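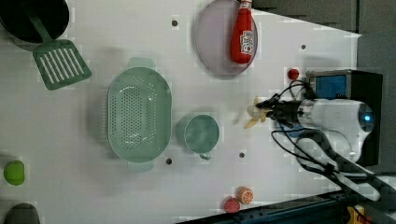 4 Aufstellen und Ausrichten des Spieltisches

Dieser Abschnitt gilt für den Spieltisch Skollow in allen Ausführungen mit heller Platte. Die Montage der Beine ist in Abschnitt 3 beschrieben. Stellen Sie den Tisch erst auf, wenn alle Schrauben am Untergestell fest angezogen sind.

4.1 Standort wählen

1. Wählen Sie eine ebene, tragfähige Fläche. Auf Teppich mit hohem Flor lassen sich die Stellfüße nicht zuverlässig einstellen.
2. Halten Sie zu Heizkörpern, Öfen und Herden einen Abstand von mindestens 1000 mm ein.
3. Stellen Sie den Tisch nicht unter ein Fenster, das Kinder von der Platte aus erreichen könnten.
4. Prüfen Sie, ob Türen und Schubladen in der Nähe frei öffnen.

VORSICHT
Kippgefahr. Der Tisch ist nicht zum Klettern oder Sitzen bestimmt. Kinder unter 3 Jahren dürfen nur unter Aufsicht am Tisch spielen.

4.2 Tisch ausrichten

1. Drehen Sie alle 4 Stellfüße vollständig ein.
2. Stellen Sie den Tisch zu zweit an seinen Platz. Nicht schieben, die Gewinde der Stellfüße können sich verbiegen.
3. Legen Sie eine Wasserwaage längs auf die Platte und drehen Sie die Stellfüße der tieferen Seite heraus, bis die Platte waagerecht steht.
4. Wiederholen Sie den Vorgang quer zur Platte.
5. Drücken Sie nacheinander auf jede Ecke. Wackelt der Tisch, stellen Sie den gegenüberliegenden Fuß nach.
6. Ziehen Sie die Kontermuttern mit dem beiliegenden Schlüssel an.

Hinweis: Die Stellfüße dürfen höchstens 15 mm herausgedreht werden. Größere Unebenheiten gleichen Sie mit der Unterlage Ternomar aus (Zubehör, Bestellnummer 1783).

4.3 Erste Reinigung

1. Ziehen Sie die Schutzfolie von einer Ecke aus flach ab.
2. Wischen Sie die Platte mit einem feuchten Tuch und etwas Spülmittel ab.
3. Trocknen Sie die Kanten nach. Stehende Nässe kann in die Fugen eindringen.
4. Reinigen Sie Spielzeug aus Kunststoff getrennt nach den Angaben des jeweiligen Herstellers.

Scheuermilch, Verdünner und Schmutzradierer greifen die Oberfläche an. Schäden durch solche Mittel sind von der Gewährleistung ausgeschlossen.

4.4 Regelmäßige Kontrolle

Prüfen Sie vierteljährlich den festen Sitz der Beine und der Kontermuttern, bei Nutzung in Kindergärten monatlich. Achten Sie auf Risse in der Platte und auf scharfe Kanten. Ein beschädigter Tisch darf bis zur Reparatur nicht benutzt werden.

Ersatzteile erhalten Sie über den Kundendienst der Firma Görtz im Werk Cullmont. Geben Sie bei der Bestellung die Seriennummer an. Sie steht auf dem Aufkleber an der Unterseite der Platte.

Weiter mit Abschnitt 5, Anbau der Ablagefächer.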